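Buying a bench setup for dish handling: FAQ

Budget questions mostly, from the people who keep emailing me them. Last touched in August. If yours isn't on here write to Fotis and he'll pass it on.

Who is this for?

Anyone at the two Drodetti kitchens or the Cutosau site who has to put a number on a form. Also anyone thinking of a similar bench. Not a sales page. We buy this stuff, we don't sell it.

What does the bench actually do?

Plates. Pick one up off a flat table, get it into a rack. Sounds small. Flat plates are hard, low rim, not much to get hold of, so that's the job we plan and budget around. Bowls and cups are a later line.
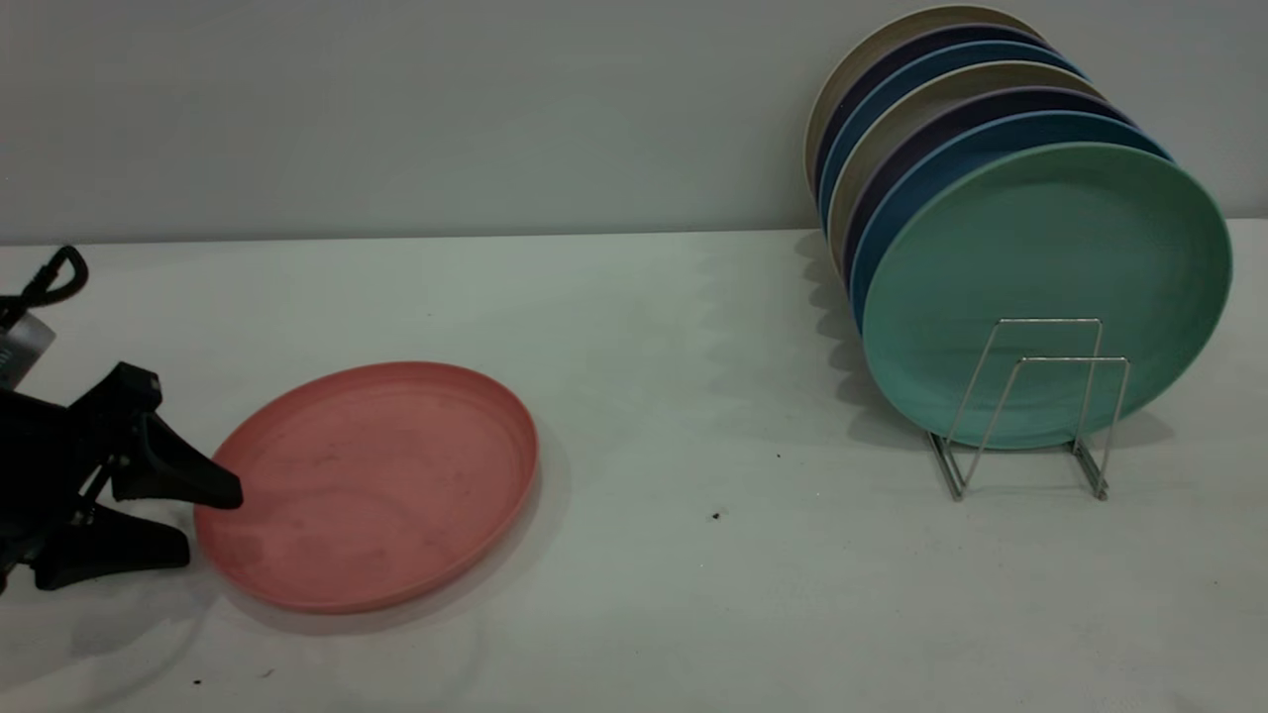 What do I need to buy first?

Arm, gripper, table, lights, in that order of lead time. Order the arm before you've settled the rest, the wait is long and the other things fit inside it. Gripper next. Table you can get anywhere, get one with a plain light top and enough depth that the rack isn't hanging off the back.

How much is the gripper?

Our Gumard came to 1690 with the mounting plate. Fingers are in that price, spare fingers are not. Get the spares on the same order or you pay shipping twice (we did).

Do we need the expensive fingers?

Depends on the dish. For a shallow rim you want a tip that tapers, so it can get in low at the edge. Thick round pads are fine for mugs, no good for plates. Ask the seller for a drawing with the tip thickness on it, not just the grip force. If they wont send a drawing, move on.

Two fingers or three?

Two. Cheaper, fewer parts, easier to swap. Vangelis Ververidis wanted three and priced it, it was a different budget altogether. He can send you the sheet.

One camera or more?

Budget for a fixed one by the table and a small one at the wrist. The fixed one gives you the layout, where the rack is and what's lying where. The wrist one gives you the fingers against the rim. People try to save by dropping the wrist camera and then spend the savings on somebody's time guessing why a grip slipped.
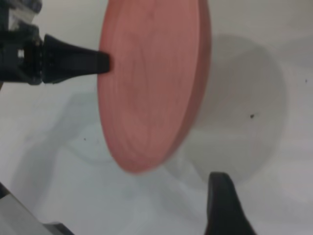 Cameras are a small line anyway. 476 for ours, with brackets and the long cables. Cable length is the thing to check. Measure with the arm stretched all the way out, then add slack, then order.

What about lighting?

Put it on the form as its own line. Folks leave it off and then there's no money. Soft light, matte dishes, pale top. You'll still get shadows, a row of upright plates throws a big one. Fine, as long as it stays in the same place all day. Window light moves. Blinds are cheap.

Can I use the real dishes from the kitchen?

Later on, yes. Start with plastic ones in a few different colors. Dropping them costs nothing and on a white table you can tell at a glance which plate is which. Buy extras of the same style so a scuffed or lost one doesn't stop the work. Light scuffs don't matter, don't replace a plate over that.

Which rack?

Plain wire rack, housewares aisle. Do not buy a custom fixture in year one. Wire is shiny and thin and a bit of a pain for the cameras, but it's what the kitchens have, and you want to plan for what the kitchens have. Check that the plates stand up with the rack full and that the feet sit flat. Buy a second while you're there.

How much table space?

More than you think. Rack on one side, plate on the other, open table between. The open part is not wasted. Arm needs to come in low and get out again without brushing the rack. When you measure, measure with the rack full, plates lean and take up more room than the rack does by itself.
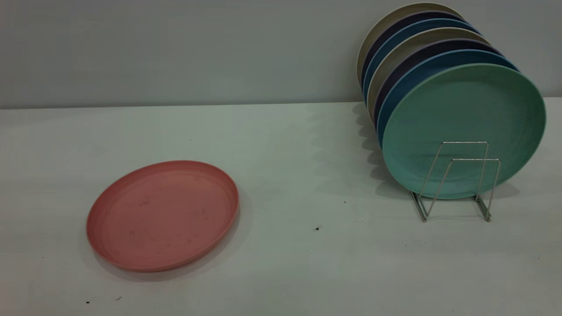 If the only table you can get is narrow, ask for a wider one before you ask for a smaller arm. A smaller arm with no reach is a return waiting to happen, and Amegashie charge a restocking fee. Ask them what it is before signing.

What does it cost to keep going?

We put 849 a year down. Covers fingertips, cables, replacement dishes, one service visit. Doesn't cover the controller if it dies. That's under the warranty for the first 2 years, after that its on you, so start putting something aside in year one.

Who pays for training?

Your site. Amegashie will quote it as an extra on the arm. Take it for one person, then have that person teach the rest. Block out real hours for it, not lunch.

Do we need guarding or a fence?

Ask your safety person before you order, not after. Answer changes the floor plan and the price both. I can't answer it for your room and neither can the seller over the phone.

Can we rent instead?

Arm yes, gripper usually no. Renting makes sense if you aren't sure of the space. Read the bit about who pays for for a scratched wrist joint.

Lease or buy, for the form?

Buy, unless your site has no capital line left. Leases go under operating and then someone asks about it every quarter.

What gets forgotten most?

Power strip rated for the controller. Table clamps. Spare fingers (again). A shelf for the laptop. Cleaning cloths, crumbs and specks get on a white top and you want it wiped between runs. Shipping crate storage, you need to keep the crate for warranty returns and it's big.

Where do I send the form?

Fotis Panagiotou, with quotes attached as separate files. One quote per file please. He reads them before 9 in the morning, so if it's urgent get it in the night before.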